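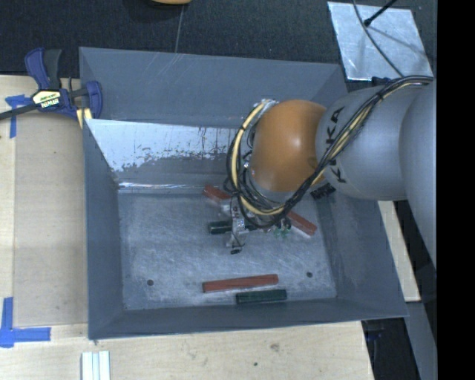
A flat-bottomed tray with splayed walls is a better holder for loose blocks than a straight-sided box of the same volume. Blocks that land against a wall slide back toward the floor, and there is room for a hand at the corners. The proportions matter more than the material. The tray shown has the features used in this page: a square plan, four walls that angle inward to a flat floor, and a different surface on one wall from the plain matte gray of the others. The instructions cover marking out, cutting, assembly, the lining of a single wall, and routine care.

## Dimensions

All dimensions are inside faces, in millimeters.

- Floor: 322 square
- Top opening: 555 square
- Vertical depth: 200
- Sheet thickness: 9

From these, each wall leans out 116.5 over the full depth. The slant height of a wall, measured along its inside face, is 231.5. The wall stands at 59.8 degrees to the floor, or 30.2 degrees off vertical.

If you change the depth, work out the slant height again. Roy Garside built the first Curnavgate tray by cutting the walls to the vertical depth, and the finished tray was too shallow for its stand. The slant height is the square root of (depth squared plus lean squared).

## Materials

- 9 mm MDF, one sheet
- Wood glue
- Masking tape, the wide kind
- Sanding sealer and matte gray paint
- Reflective white sheet with adhesive backing, for one wall only (optional)
- Four self-adhesive rubber feet

Plywood can be used instead of MDF. Its edges will need filling before paint.

## Marking out the walls

The four walls are identical. Each is a symmetrical trapezoid with a short edge of 322, a long edge of 555, and a height of 231.5.

1. Draw the long edge on the sheet and mark its center.
2. Square a line from the center and measure 231.5 along it.
3. Draw the short edge through that point, parallel to the long edge, with 161 on each side of the center line.
4. Join the ends.
5. Check the slope of the ends. Each should be 26.7 degrees away from the center line.

Cut one wall and use it to mark the other three. Mark the inside face of every piece with a pencil cross before it leaves the bench. Two walls with their bevels on the wrong face can't be rescued.

## Cutting the bevels

There are three different bevels.

**Wall ends.** Tilt the blade 37.7 degrees from square. The interior angle between neighboring walls is 104.7 degrees, and each wall takes half of it. A 45 degree setting is wrong for this shape and leaves the joint open along the inside.

**Wall bottoms.** Tilt the blade 30.2 degrees from square, so that the bottom edge lies level when the wall is leaning. Keep the inside face at its full 231.5.

**Wall tops.** Use the same setting, with the tilt arranged so that the top edge is parallel to the bottom edge. The top may be left square if the appearance of the rim is not important. A square top edge slopes and collects dust.

Cut the ends on scrap first. Tape four scrap pieces together and look at the corners before committing the sheet. Ryan Naylor's blade gauge read one degree low, and he found it out at this stage.

## The floor

The walls stand on top of the floor panel, so the panel is larger than 322 square. Stand the taped walls on the sheet, trace the outer edge, and cut to the line. A panel made this way follows any small error in the walls. The visible part of the floor will still be 322 square.

Drill any fixing holes in the floor now. Put them well away from the corners, where the driver would foul the walls. Countersink from the inside so that screw heads sit below the surface, and put a turn of tape on the bit as a depth stop.

## Assembly

1. Lay the four walls in a fan, outside faces up, with the beveled ends touching.
2. Tape across each of the three joints, then tape along each one.
3. Turn the fan over. Run glue into the joints.
4. Fold it up and tape the fourth joint.
5. Set it on the floor panel without glue and measure both diagonals across the rim. They must match.
6. Glue the bottom edges, set the walls down on the panel, and weight the rim evenly with a flat board.
7. Wipe out the squeezed glue inside with a damp rag. Dried glue shows through matte paint.

Leave it overnight. Remove the tape by pulling it back along itself.

## Finish

Seal all surfaces, including the underside. Sand lightly, then apply two coats of matte gray. Give the floor a third coat. It takes nearly all of the wear and will scuff to a paler shade in use, and the scuffing does no harm to the blocks.

Choose a gray that differs in lightness from the blocks you mean to keep in the tray. Reddish-brown and dark green both read clearly against a mid gray. Dark gray swallows the green.

## Lining one wall

A shiny white lining throws light back onto the floor and is useful where the tray stands with a lamp on one side only. Fit it to the wall facing the lamp.

1. Cut a paper template of the inside face, 2 mm short on all four edges.
2. Transfer it to the back of the reflective sheet and cut with a new blade.
3. Peel back a strip along the long edge and set it parallel to the rim.
4. Work downward with a felt squeegee, peeling as you go.
5. Prick any bubble at its edge and press it flat.

Reflective sheet marks easily. Smudges come off with water and a drop of dish soap. Gray streaks left by rubbing usually do not, and solvent will dull the sheet further. Glória Pacheco changes the lining in the Narkora trays when the streaks cover the lower half of the wall, and leaves it alone until then.

## Setting up

Put the tray on a level tabletop and press down on each corner of the rim in turn. If it rocks, shim the rubber foot diagonally opposite the corner that drops.

Load the blocks in a single layer. They should lie at any angle with some floor showing between them. Blocks stacked against a wall hide the ones underneath, and the slope can't clear them once the floor is full. For larger quantities, make a second tray.

## Revisions

July 2009: wall end bevel corrected to 37.7 degrees. Copies of the earlier sheet held by Dennis Marsden and Pauline Kershaw give 45 and should be thrown out.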